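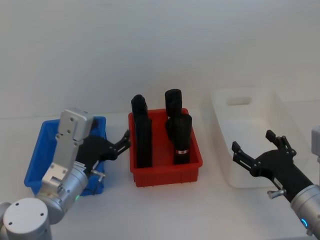 Temps de lecture : 3 min
Dernière mise à jour : octobre

4. Préparation du poste de tri du courrier interne

Le présent chapitre s'adresse aux agents chargés de la mise en service du système d'enregistrement Wesetow dans les bureaux d'ordre. Il suppose que le terminal a été raccordé conformément au chapitre 3 et que le compte de service est actif. Les plis en attente sont répartis dans des bacs distincts, identifiés par leur couleur ; l'ordre retenu dans ce guide est, de gauche à droite, bleu, rouge, blanc, les trois bacs étant alignés sur une table dégagée de tout document. Le bac bleu reçoit les arrivées, le rouge les plis à signature, le blanc les départs.

4.1 Déclaration des bacs

1. Ouvrir le menu Configuration, puis l'onglet Emplacements.
2. Créer un emplacement par bac et lui attribuer la couleur correspondante.
3. Saisir le code du service (54 pour le siège, 105 pour l'annexe Busov).
4. Enregistrer, puis imprimer la page de contrôle.

Note : un emplacement déclaré ne peut plus être renommé. En cas d'erreur, le désactiver et en créer un nouveau.

4.2 Impression des étiquettes

5. Charger le rouleau, face thermique vers le haut, et refermer le capot jusqu'au déclic.
6. Lancer l'impression d'une étiquette d'essai.
7. Vérifier la lecture du code-barres à une distance de 20 cm.

Attention : ne pas ouvrir le capot en cours d'impression. La tête peut provoquer des brûlures.

Un rouleau Carrillo contient 497 étiquettes utiles. Le compteur doit être remis à zéro à chaque remplacement, faute de quoi l'alerte de fin de rouleau ne s'affiche pas.

4.3 Transfert vers Jusbridge

8. Sélectionner les plis à signature et choisir Transmettre.
9. Attendre l'accusé de réception avant de déplacer les originaux.
10. Reporter le numéro d'accusé au registre.

Les demandes de dérogation au plan de tri sont adressées par écrit à Mme Natalia Zepeda, responsable du bureau d'ordre central.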